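Malteo Gewerbefinanz

Stellenangebote > Marktfolge > Kreditanalyse

Kreditanalystin / Kreditanalyst (m/w/d) für gewerbliche Bestandsimmobilien
Vollzeit oder vollzeitnah, unbefristet, Eintritt nach Absprache

Wir verleihen Geld an Leute, denen Gebäude gehören, die niemand auf eine Postkarte drucken würde. Gewerbehöfe, Ärztehäuser, Lagerhallen mit Büroanbau, ehemalige Möbelmärkte mit einer Zukunft als irgendetwas anderes. Unsere Kundschaft ist solide, meistens mittelständisch und in der Regel davon überzeugt, dass die Halle das Doppelte wert ist. Für die Prüfung dieser Überzeugung suchen wir Verstärkung.

Die Darlehen liegen im Durchschnitt bei 2 Millionen Euro und laufen bis zu 16 Jahre. Für die großen Häuser ist das Kleingeld, für viele Sparkassen auf dem Land ist es ihnen in dieser Objektart zu mühsam. In der Lücke dazwischen sitzen wir mit 54 Beschäftigten recht bequem. Seit Mai gehört auch das Kreditbuch der Zou Objektbank dazu, und mit ihm 300 Akten, von denen ein Teil vorbildlich geführt ist. Über den anderen Teil sprechen wir im Vorstellungsgespräch.

Was Sie bei uns tun

Sie lesen Mietverträge. Ganz, auch die Nachträge, auch den handschriftlichen auf der Rückseite des Übergabeprotokolls, in dem der Vermieter dem Reifenhändler ein Sonderkündigungsrecht eingeräumt hat.

Sie rechnen Kapitaldienstfähigkeit und Beleihungsauslauf und spielen durch, was passiert, wenn der Ankermieter auszieht und die Anschlussfinanzierung teurer wird als im Prospekt. Sie schreiben das Ergebnis so auf, dass der Kreditausschuss es versteht, ohne Sie anrufen zu müssen. Er ruft trotzdem an.

Sie prüfen Wertgutachten auf Plausibilität und fragen bei Sachverständigen nach, wenn die nachhaltig erzielbare Miete einer Halle ohne Gleisanschluss mit dessen Nähe begründet wird.

Sie begleiten die Übernahme der Zou-Akten in unser Bestandssystem. Das Vorhaben heißt intern Dradix. Den Namen hat eine Abstimmung hervorgebracht, an der sich zu wenige beteiligt haben. Er steht inzwischen auf den Ordnerrücken und ist damit endgültig.

Sie fahren gelegentlich raus und sehen sich die Sicherheiten an. Gutes Schuhwerk ist von Vorteil, eine gewisse Gelassenheit gegenüber Eigentümern, die jeden Heizkessel einzeln vorstellen, ebenfalls.

Was Sie mitbringen

Eine Bankausbildung, ein Studium mit immobilienwirtschaftlichem oder betriebswirtschaftlichem Schwerpunkt oder einen Lebenslauf, der auf anderem Weg zum selben Ergebnis geführt hat. Wir hatten schon eine ehemalige Hausverwalterin und einen Vermessungstechniker im Team und bereuen beides nicht.

Berufserfahrung in der gewerblichen Immobilienfinanzierung, vorzugsweise in der Marktfolge. Wer aus dem Vertrieb kommt, ist willkommen, sollte aber damit leben können, dass das Wort Nein hier als vollständige Antwort gilt, sofern eine Begründung anhängt.

Sicherheit im Grundbuch. Abteilung zwei sollte Sie eher neugierig machen als müde.

Tabellenkalkulation auf einem Niveau, bei dem andere Ihre Formeln nachvollziehen können. Unser Kreditsystem Lavo lernen Sie bei uns. Es ist zuverlässig und hat eine Suchfunktion, die Umlaute nur unter Protest akzeptiert.

Deutsch in Wort und Schrift, und zwar in einem Deutsch, das ohne die Wendung "im Zuge der Umsetzung" auskommt. Englisch schadet nicht, wird aber bei uns hauptsächlich für Bedienungsanleitungen gebraucht.

Was Sie nicht brauchen

Leidenschaft für Zahlen. Ein ordentliches Verhältnis zu ihnen genügt völlig.

Hunger, Biss oder andere Eigenschaften aus der Tierwelt.

Ein Motivationsschreiben, in dem steht, dass Sie schon als Kind Gewerbeimmobilien finanzieren wollten. Wir würden uns Sorgen machen.

Was wir bieten

Ein Gehalt in Anlehnung an den Banktarif, dazu eine Zulage für die Dauer des Dradix-Projekts. Die genaue Einstufung nennen wir Ihnen im ersten Gespräch und nicht erst im dritten, wenn alle schon so nett miteinander sind.

Gleitzeit ohne Kernzeit. Der Kreditausschuss tagt vormittags, an den Terminen mit eigener Vorlage sollten Sie also anwesend und wach sein.

Mobiles Arbeiten nach Absprache im Team. Für die Papierakten gilt das nur eingeschränkt, sie verlassen ungern das Haus.

Betriebliche Altersvorsorge, Jobticket, ein höhenverstellbarer Schreibtisch und die Übernahme der Kosten für eine Weiterbildung in der Immobilienbewertung, wenn Sie danach noch eine Weile bleiben. Wie lange, steht im Vertrag und ist verhandelbar.

Einen Obstkorb gibt es auch. Er wird hier der Vollständigkeit halber erwähnt und hat noch nie eine Entscheidung beeinflusst.

Zur Einarbeitung

In den ersten Wochen arbeiten Sie Fälle mit, die bereits entschieden sind, und vergleichen Ihr Votum mit dem damaligen. Das ist lehrreich und für die damals Beteiligten manchmal unangenehm. Danach bekommen Sie eigene Vorgänge, zunächst Prolongationen, dann Neugeschäft. Die Zweitvotierung bleibt bis zum Ende der Probezeit an Ihrer Seite, ob Sie wollen oder nicht.

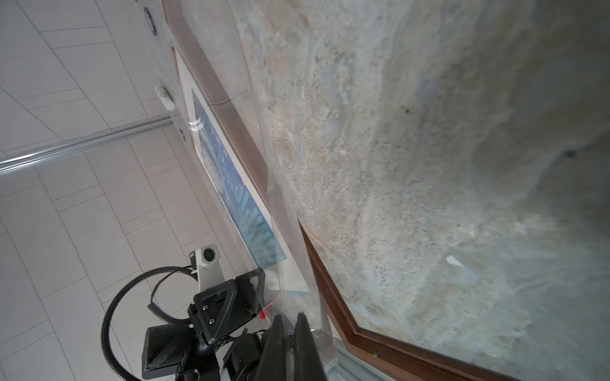

Jianhua Xue: Ich würde den Leuten gleich dazusagen, dass die Zou-Akten der interessantere Teil der Stelle sind. Im Neugeschäft sieht man, was alle Beteiligten hoffen. In einem alten Bestand sieht man, was daraus geworden ist, mit Stundung, Mieterwechsel und dreimal geänderter Grundschuld. Ich habe in den paar Monaten mehr über Zweckerklärungen gelernt als in der ganzen Zeit davor. Wer so etwas langweilig findet, wird hier unglücklich, und das sollte man ihm ersparen.

Dem ist von Seiten der Personalabteilung wenig hinzuzufügen, außer dass die Akten inzwischen alphabetisch stehen.

So bewerben Sie sich

Schicken Sie uns Lebenslauf, Zeugnisse und eine halbe Seite darüber, welchen Kredit Sie einmal abgelehnt haben (oder gern abgelehnt hätten) und warum. Namen und Adressen der Betroffenen bitte weglassen, das Bankgeheimnis gilt auch in Bewerbungen. Ein Foto brauchen wir nicht.

Bewerbungsschluss ist der 27. Juli. Unterlagen nehmen wir über das Bewerbungsportal entgegen, Dateien bitte als PDF und in einem Stück. Auf Papier geht es ebenfalls, dann allerdings ohne Rücksendung.

Sie erhalten eine Eingangsbestätigung, die ein Automat verfasst, und danach eine Antwort, die ein Mensch verfasst. Das Verfahren besteht aus zwei Gesprächen und einer kleinen Fallaufgabe, die Sie bei uns vor Ort bearbeiten. Taschenrechner ist erlaubt, Kaffee stellen wir.

Schwerbehinderte Bewerberinnen und Bewerber werden bei gleicher Eignung bevorzugt berücksichtigt. Die Stelle ist teilbar, sofern beide Hälften miteinander reden.

Fachliche Fragen vorab beantwortet Jianhua Xue, am besten nachmittags.

Stelle merken | Drucken | Zurück zur Übersicht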